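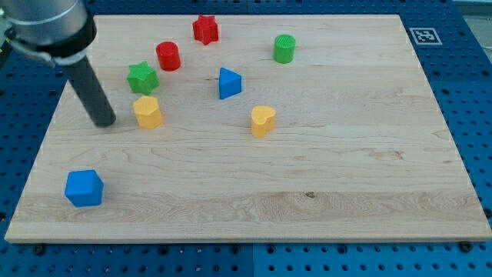

Rod tool over the maple board, marker at the far corner

Rod or fingers for pushing shapes about?

enyitrai
Evening all, and apologies in advance for the length of this, my wife says I can't order a sandwich in under a page. I've been comparing end tools for our pushing jobs on the Ruchti arm, where all we want is to slide small blocks from one spot on the board to another (no lifting at all). For months we did it with the Fonadow two-finger gripper held shut, and now I've swapped over to a plain black rod with a rounded tip, as in the photo at the top. I like it very much! You can see the tip from the overhead camera, it gets in between the blocks without knocking the neighbours, and there is nothing to go wrong in it. The star shapes still give me grief, mind you. Push a star on one of its points and it spins round instead of going where you wanted.

Has anyone here gone the other way, from a rod back to fingers, and been glad of it?
Ernő

waltimum_fan
Lovely board, is that maple? We use a melamine shelf and the blocks skate about on it like ice, so I'm rather envious.

I did go back to fingers, and I'd do it again. With the fingers open a little you get two points of contact, and a cube stays square all the way across. With a rod you are forever nudging one side and then the other. On our Waltimum controller a straight push with the rod took 6 corrections where the open fingers took 2, same cube, same distance.

enyitrai
Maple, yes, with a knot in it that I've grown quite fond of. Those are interesting numbers. Is that with the tip going slowly? I found almost all my trouble went away once I halved the speed, though I grant you a cube is where fingers ought to win.

rholzer
I'm going to disagree with waltimum_fan, in a friendly way, I hope. Two contacts are grand for a cube and a nuisance for nearly everything else. Try it with a heart! One finger lands on a lobe, the other lands on nothing much, and off it goes sideways. A round tip behaves the same whichever way you come at the block, so you never have to turn the wrist, and to my mind that's worth a few extra nudges.

Ernő, on the stars, aim for the dip between two points and not the point itself. The tip sits in there quite happily. We did this at Druvport last June and it cured most of the spinning.
Rahel

waltimum_fan
Fair about the heart, I haven't got one. But turning the wrist costs me nothing, the arm does it on the way over. I still say a cube and a triangle are better with fingers.

blunt_spanner
Can I ask about the marker? Ours was on the board itself and every time somebody leaned on the board we had to calibrate again. Does it do better out on the metal table?

enyitrai
Much better, blunt_spanner. The table is the thing that stays put, so the marker lives there now. I do check the board against it each morning, which takes as long as the kettle does.

Rahel, I tried your dip between the points this afternoon with both stars. The green one went over very sweetly, the red one turned a bit near the far edge, but I think I came in at a poor angle. I'll have another go with the speed down, and I'll put the fingers back on for the cube and the triangle so waltimum_fan gets a fair hearing. I've got 7 start positions marked up in a notebook, so both tools can have the same ones.

rholzer
Do post the angles as well if you write them down, please. We never did and I've regretted it since.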